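Shape blocks on the maple-like board - sand the tops or leave them?

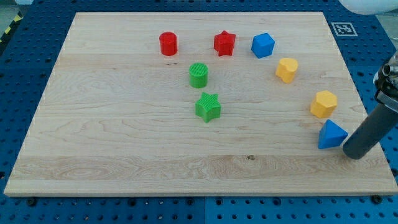
Page 3 of 5

pegboard_patty wrote:
OK so I read back through the first two pages and I think we've wandered pretty far from my question (my fault, I brought up the glue). I'm putting the set together for my sister's twins and the only thing left to settle is the tops. The green cylinder and the green star have those fine ridges and the red cylinder is nice and smooth, and it bugs me every time I look at them! Do I sand the green ones down or not?

Lornby wrote:
Leave them! My kid went straight for the ridged ones when he was little. He'd run a fingernail over them for the noise. Sand them and you've got two blocks that feel the same in the hand.

Wi wrote:
Going to disagree with Lornby. Ridges collect crumbs and whatever else is on a toddler. I did a set for our church nursery in January and sanded every top, 216 grit pads and a bucket of soapy water, one evening in front of the TV. They wipe clean in one pass now.

Lornby wrote:
216 grit? Is that a thing?

Wi wrote:
Typo, 220. You know what I meant.

Ju-won Noh wrote:
I'd worry more about the board than the blocks. That's a pretty piece of wood, I love the long streaks in the grain, but if it's going to twins it'll get chewed on. What did you finish it with? I used the Novimwood board butter on mine and had to redo it every few weeks - fine for a cutting board, kind of a pain for a toy.

pegboard_patty wrote:
Nothing on it yet. I was going to do plain mineral oil and call it good. Is that dumb?

Ju-won Noh wrote:
Not dumb at all. Go thin and let it sit overnight. Then do it again.

Jotelico wrote:
Can I ask about the heart? I've been trying to talk my wife out of hearts and stars because they're a pain to sort compared with a cube or a cylinder. Yellow heart, yellow hexagon, same color, and a two-year-old has to turn the heart just so to match it to anything. We went with plain shapes only and I don't regret it.

Lornby wrote:
But that's the fun part, Jotelico. Mine ignored the cube completely. The stars went everywhere with us, including the bathtub.

Wi wrote:
Still say sand them. At least the star, it's got all those points to clean around already.

pegboard_patty wrote:
OK, I'm going to leave the ridges for now and let the twins decide. Sanding later is easy and putting ridges back is not. The hearts and stars stay too, sorry Jotelico! First coat of oil goes on the board tonight. Does anyone have a drawstring bag pattern that would fit all of these? The one I have is for marbles and it's way too small.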